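Summer Bedding in the Residence: Frequently Asked Questions
Prama House, Resident Services
Last revised 12/12/2019

When are bamboo mats issued?
Mats are issued from May on request. Residents should apply to Kerstin Kröger at the linen office, who keeps the list for both wings. A resident may also bring a mat from home, provided that it fits the bed.

Does the mat replace the sheet?
No. The bed should be made up with a sheet or quilt first, and the mat laid over it with the slats lying flat. A border of bedding may be left showing around the edge.

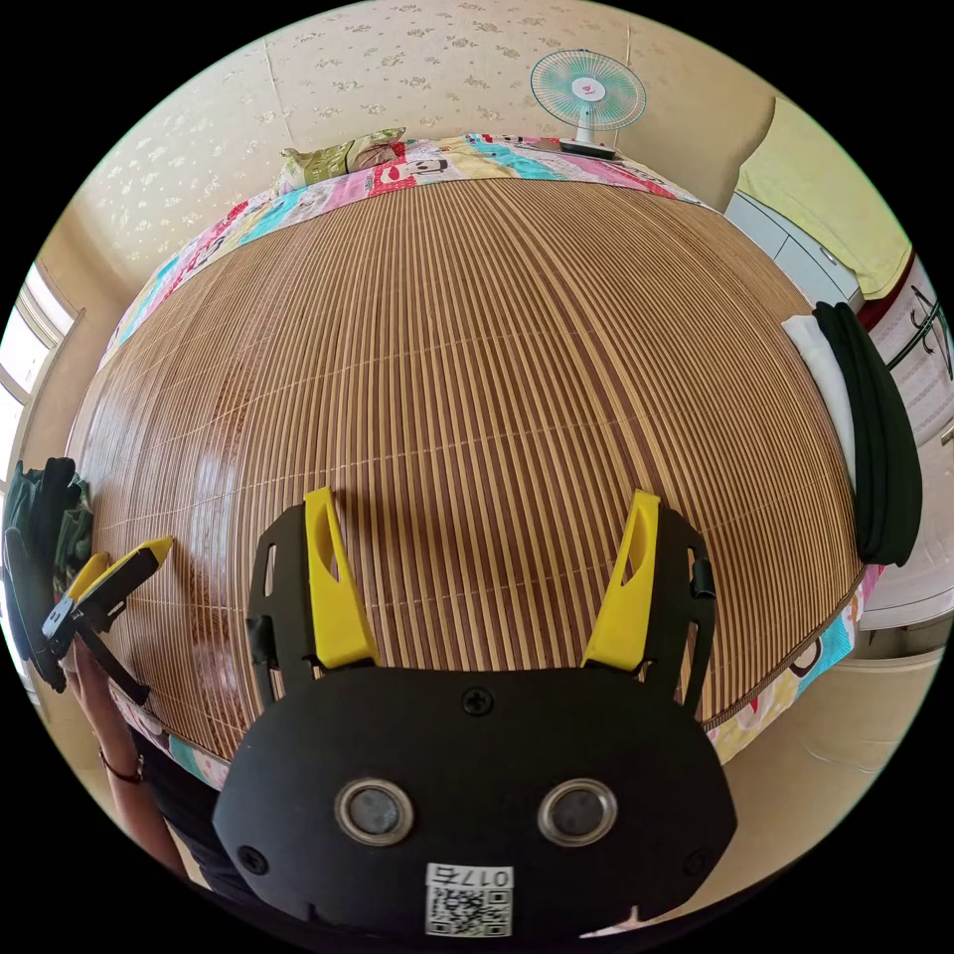
A bamboo mat laid over patchwork bedding, with the pillow against the wall.

How should the mat be cleaned?
Wipe it with a well-wrung cloth, following the direction of the slats, and leave it to dry fully before use. Mats must not be put in the washing machines. The bedding underneath should be changed every 13 days.

May I keep a fan on the bed?
Small electric fans are permitted at the head of the bed while the resident is awake. They must stand upright and clear of the pillow – loose clothing should be kept well away. Fans are to be switched off whenever the room is left.
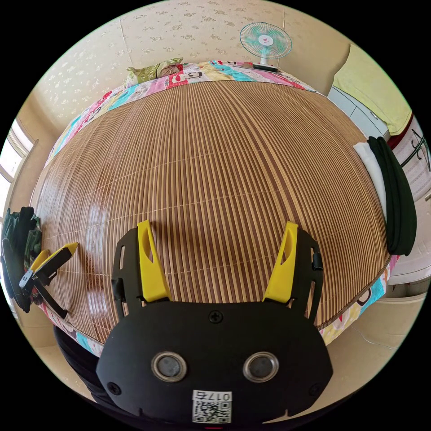 Reading time: 3 minutes

Where should clothes be kept?
Clothing may be laid on the bed during the day, folded where possible. At night it should be returned to the cabinet. Items left on beds at the end of term are held by the linen office for six weeks.

What happens if a slat breaks?
Please stop using the mat and report the damage to Wendelin Eder. Residents should not attempt to trim or glue slats themselves. A replacement is normally provided within three working days, and no charge is made for ordinary wear.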